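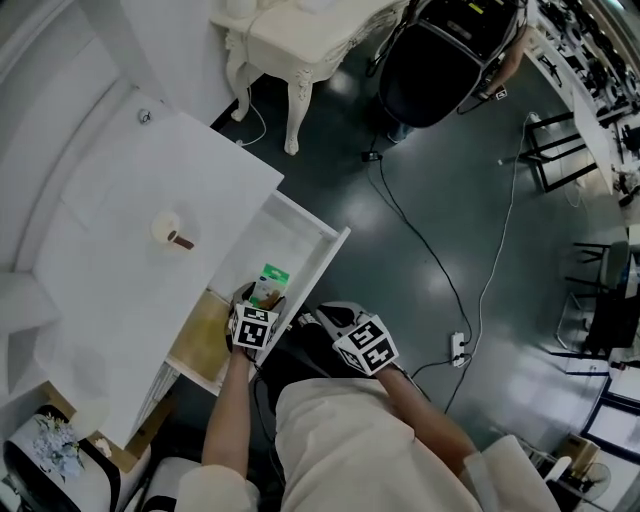
4.2 What Lives in the Top Drawer

The desk drawer holds a modest place in the literature on domestic storage. Kitchens have been studied at length, closets have their own journals, and the garage has inspired at least one monograph too heavy to shelve in a garage. The drawer under a desk is mostly treated as a place where pens go. Our own records suggest that pens are a minority interest.

For the drawer portion of the study we followed the Baloch inventory scheme, in which every item is assigned a "home" (where the household says it belongs) and an "address" (where it can be found on the day of the visit). The two agreed less often than the households expected and more often than we did. Across the full set we logged 1524 items from 175 drawers, and the category that gave us the most trouble was first aid.

Small medical supplies are hard to place. When asked for the home of the bandages, participants named the bathroom with great confidence. The address was another matter. Boxes of bandages turned up beside staplers, under takeout menus and, in one household, inside a larger box marked BATHROOM that had never left the study. One participant, on being shown the contents of her own drawer, asked whether we had put them there.

We had first planned to code all such items as misplaced. Oğuzhan Soylu objected to this during the January coding meeting, and the objection has held up well. His argument was that people cut themselves where the paper is. A box of bandages in a desk drawer is close to envelopes, scissors and the sharp corner of the drawer itself, and a scheme that calls this an error says more about the scheme. We therefore added a third term, the "working home," for a place nobody would name in an interview but everybody reaches for. The revised coding sheet, known as Fulo after the folder it was saved in, uses all three.

Packaging turns out to matter as well. Figure 3 shows a bandage box of the retail kind, with a hanging tab at the top. The tab is designed for a store hook and has no duties at home, yet it goes on sticking up after purchase and affects where the box will fit. In a shallow drawer a tabbed box has to lie flat or have its tab folded over. Participants who folded the tab tended to describe the box as "put away." Participants who laid it flat tended to describe it as "in there somewhere."

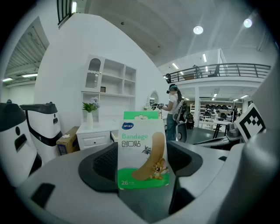 Figure 3. Bandage box with hanging tab, held upright. The label is in English and Chinese (创口贴).

The front of the box also does a certain amount of work. Green lettering says what is inside, a drawing of a bandage says it again, and a cartoon cat and mouse are on hand for anyone still undecided. None of this helps much when the box is face down. In the retrieval task (Section 3.4) participants were asked to find a named item in their own drawer without emptying it. Boxes with pictures on the front were found quickly if the front was showing. If it wasn't, participants lifted the box, looked at it, put it back and carried on searching, in two cases after having picked up the very thing they wanted. We have no category for this and have left it as a note.

Desktops were recorded separately, though the boundary is softer than we would like. Households kept cups on the desk, and the cups kept company with sticks, spoons and other long thin things without an obvious home. When a desktop was tidied for a visit, as several plainly had been, the displaced items went down one level – into the drawer – and were counted there. The Jolitz correction for pre-visit tidying assumes that such items can be recognized by lying on top. This works for tidy people. It works poorly for those who open the drawer, push everything to the back and close it with a hip.

Chairs deserve a brief mention. Ten of the desk chairs in the sample were in use as storage at the time of the visit, holding coats, mail, flowers and, once, another chair. We did not count a chair as a drawer, despite a long and spirited exchange with a reviewer of the earlier draft, but we did record it as overflow. Overflow chairs were more common beside desks whose drawers were reported as "basically empty." The drawers were not basically empty.

Two limits apply to this section. First, the Drikeck drawer gauge measures depth only to the front lip, so items wedged behind the back panel are missing from the totals. Eight participants later wrote to say they had found things there, including one passport. Second, asking people where something belongs tends to make them move it there. By the second visit several boxes of bandages had been relocated to the bathroom, and their owners, when asked to find them, opened the desk drawer.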